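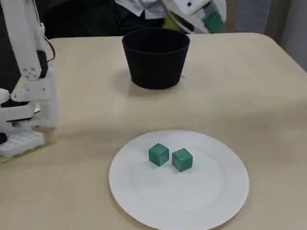

Two cubes on the plate, one in the gripper.

September 3, 2020

Okay, I have to write this down tonight while it's fresh, even though I should be asleep and my eyes feel like sandpaper.

We got cubes! Real, repeatable cube moving, with both arms on the table. I've been in the Skestano club since April, and up to now my big achievement was a base plate that didn't wobble. Today I ran the station for most of the afternoon and went home with 23 clean episodes saved under my own login. The project goal is 100 before we even try training anything, so there's a long way to go, but 23 in one sitting is more than I got in the whole last two weeks of summer session.

The task sounds like something for toddlers. Green cubes, a white plate, a black cup. One arm (we call it Umano, after the name on the old project folder) does the picking and the other one, Cho, is supposed to hang back on its side until it gets a turn. Supposed to. Cho had a twitch in the elbow this morning, a little tick tick tick every time it held still, and I spent the first hour convinced I'd stripped a gear. It was a loose connector! I pushed it in until it clicked, put a zip tie on my shopping list, and the twitch went away. I did a small dance, which was seen.

What I learned about gripping, so I don't have to learn it again:

Come in slower than feels right for the last inch. I kept rushing because the move across the table is the fun part, and then I'd bump the cube and chase it across the plate.

Line the fingers up with the flat faces. If the cube is sitting at an angle, turn the wrist first. Grabbing it by the corners works maybe half the time and looks awful on playback.

Stop squeezing once it's held. The servo gets hot and then it gets grumpy.

The plate was my idea, by the way, and I'm pretty proud of it. On the bare table the cubes slid all over, and the rim gives me a place where I know they'll stay. The trouble is that a low approach can catch the rim with a fingertip and shove the whole plate, cubes and all. I did that on my third try and then again right before we packed up. Maybe I'll try a bit of putty under it. Or I could just get better at driving.

We also had the great cup argument. Half the group wants a wider one so more drops count. I want to keep the one we have! It's a good target, and when a cube goes in there's a little knock from the bottom that I would happily listen to all day. We're leaving it alone until we hit 100 and then we'll vote.

Log stuff before I forget: the Olilus folder is up to 1,843 files counting everybody's practice runs, and a lot of that is junk from before we fixed the lighting. I said I'd sort it. Why did I say that? Deleted 12 of my own bad ones already, including the one where I let go way too early and the cube went under the radiator.

I keep thinking about how different it feels from the simulator. In there I was good. I was fast. On the real table everything has weight and a bit of slop in it, and I love it so much more. There was one pick near the end, a reach and a turn and straight up, where I forgot I was holding a controller at all. It just felt like my hand, only longer and a bit clumsy.

Tomorrow: zip tie, putty, wipe down the tabletop (smudges everywhere, mostly mine), and ask if I can have the early slot again. Also eat lunch this time.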